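3. Materials and setting

3.1 The rooms

The study was carried out in the guest house Pludasine, which has two floors of bedrooms and is used mostly by people who stay for one or two nights. We chose a guest house for a simple reason. In a private home the person who cleans the room usually knows who left the things on the floor and why. In a guest house the cleaner meets the room for the first time after the guest has gone, and must decide from the objects alone what is rubbish and what is a belonging. This decision is the subject of our paper.

All bedrooms in the house have carpet. The carpets are older than the furniture and they carry the signs of earlier use, such as marks of shoes and luggage and places where a stain was treated but did not fully disappear. We asked the management not to clean or replace any carpet for the study. In an earlier pilot, carried out by the second author in the hostel Hondik, the floors were smooth and dark, and the cleaners there told us that everything "jumped to the eye". We wanted a floor where small things are less easy to notice, as Cárdenas had suggested after reading the pilot notes.

3.2 What we call floor litter

By floor litter we mean any object which lies on the floor of a room, which was brought in by a guest or given to the guest, and which no longer has a use for that guest. The last part of the definition gives the most trouble. An empty bottle may be kept for refilling. A paper bag may be kept for the journey. A wrapper is nearly always litter, but we recorded cases where a wrapper was folded around half of a biscuit and the guest came back to ask for it.

In total the cleaners noted 578 objects on the floors of the rooms between January and the end of the study. Of these, 200 were food wrappers, 147 were bottles, and 56 were paper bags. The remaining objects were of many kinds, among them receipts, tissues, hair bands and the small cards that come with new clothes. We treat the three named groups in detail, and we return to the remaining objects only in Section 6.

The three groups differ in ways that matter for the work. A bottle is rigid and keeps its form, and it may roll. A wrapper is light and can stand up on its folds or lie flat, so that its height above the carpet is different each time. A paper bag takes almost any form when it is crushed, and a small one of a pale brown colour can come very near to the colour of a carpet. Figure 1 shows the three groups together on one bedroom floor.

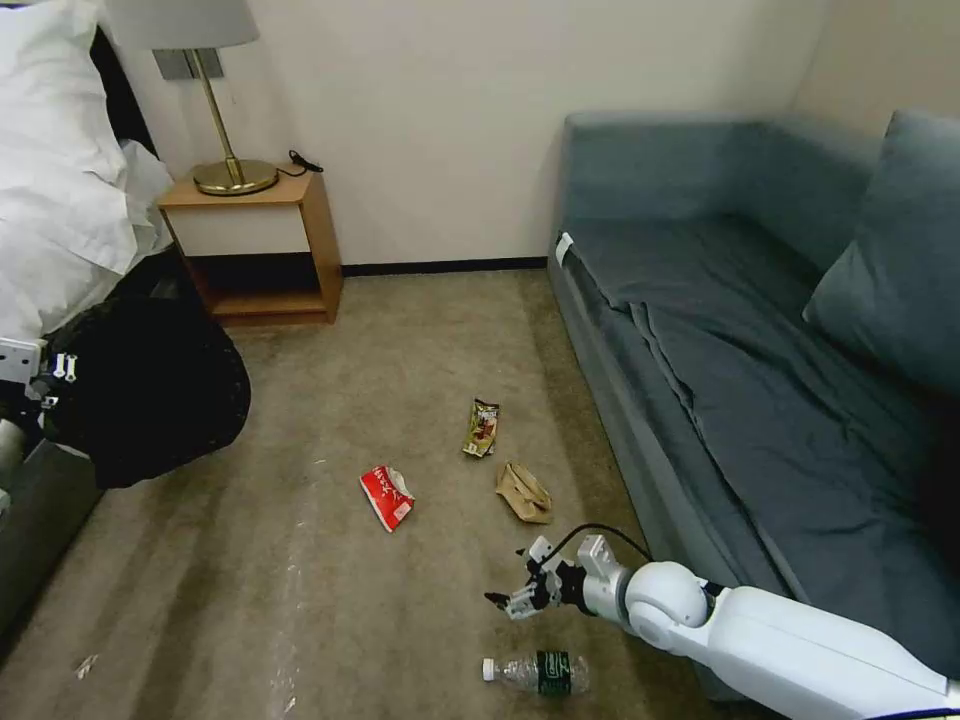 Figure 1. Bedroom floor with four pieces of litter: a plastic bottle with a white cap, two snack wrappers and a crumpled brown paper bag.

The floor in Figure 1 is useful to discuss because it has no difficult object in the sense of our definition, and still it is not equally easy in all its parts. The red and white wrapper has strong colours against the beige-grey carpet. The brown paper bag beside it is close to the carpet in tone. The bottle is clear, and what helps the eye is the dark green label around its middle. When we showed this picture to the cleaners and asked them to name what they saw first, most of them named the red wrapper or the bottle. The paper bag was usually named last, and Ms Woo noted that two of the cleaners looked at the stains on the left part of the carpet before they mentioned it.

The other point concerns the large black object beside the bed. We do not classify it as litter, and no cleaner proposed to do so. Large things standing against furniture are treated in the house as belongings, and the cleaners are told to leave them where they are and to inform the desk. Several cleaners said, however, that the presence of such an object changes how they look at the small things near it. If a bag is still in the room, the guest may also be still in the house, and then a bottle on the floor is perhaps not yet rubbish. We call this the neighbour effect and describe it further in Section 4.2.

3.3 The order of collection

Each cleaner was asked to tidy the floor of a room in the usual way, with the house's own small bin bag, before beginning with the bed. We did not give any rule about the order. Afterwards the cleaner drew the path on a plan of the room and wrote a number beside each object. The plans were prepared by Natalia Gallegos, who measured the rooms herself and marked the fixed furniture, that is the bed, the nightstand and, where the room had one, the wardrobe. Lamps and pillows were not drawn.

Two orders of collection were common. In the first, which we call near-first, the cleaner takes the object nearest to the door and goes on from each object to the next nearest one. In the second, which we call bulk-first, the cleaner takes the bottles before anything else, wherever they lie, and then comes back for the paper and the wrappers. Bulk-first makes a longer path. The cleaners who preferred it explained that a bottle put in last sits on top of the light things and makes the bag difficult to close, while a bottle put in first gives the bag some weight and holds it open. Italo Sanna, who had worked as a cleaner in Espinoza before he joined the project, had used this order for years and had never considered it as a choice.

A third order appeared only in rooms with wrappers that had crumbs inside. Here some cleaners left the wrappers until the end and picked them up with the opening turned upwards. On a smooth floor this care would hardly be necessary, as the crumbs can be swept. On carpet a spilled wrapper means that the vacuum cleaner must be brought, and in Pludasine the vacuum cleaner is shared between the two floors and is often on the other one.

3.4 Sorting

The house separates plastic, paper and general waste. The sorting is not done in the room but at the trolley in the corridor, where three open sacks hang from a rail of the brand Lareo. We first considered this as a separate task and did not plan to observe it. During the first weeks we saw that it had an influence on the work in the room, and we then added it to the record sheet.

Paper bags and bottles gave few problems at the trolley. Wrappers gave many. A snack wrapper may look and sound like paper, or have a printed outer side and a shiny inner side, and the cleaners did not agree about which sack was the correct one. The written instruction of the house says only "clean packaging", and the word "clean" was understood in different ways. Some cleaners opened a crumpled wrapper to see the inside, others put every wrapper into general waste without looking. We did not correct anybody during the study. At the end, the management asked us for a short recommendation on this point, and it was written by Azucena Meléndez together with the two cleaners of longest service.

Paper bags were a problem only if they were crushed very small. A bag in this state can contain something, for example a tissue or a fruit skin, and it must be opened before it goes to paper. Several cleaners pressed it between the fingers first – if it felt empty, they did not open it. We recorded pressing and opening as two different actions.

3.5 Limits of the material

The material has some limits which the reader should keep in mind. The cleaners knew that their work was recorded, and they may have been more careful than usual. The record sheets were filled in after each room, so the order of collection depends on memory, although only for a few minutes. The plan of the room shows the floor as flat and empty apart from the furniture, and it cannot show how an object stood or lay. For this reason we kept short written notes on the position of each wrapper, with the words "flat", "folded" or "standing". The brown and yellow wrapper in Figure 1, for instance, would be noted as standing, though only slightly.

We also did not record objects under the beds. The cleaners look there with a torch at the end of the work, and what they find is often from an earlier guest, so that it could not be joined to one stay. Finally, the study includes one house only, with one type of floor. The comparison with the hostel pilot in Section 5 should be read with caution, since the pilot used a shorter record sheet and did not ask about the order at all.

Correspondence: Azucena Meléndez, Household Work Study Group | © The authors | Back to top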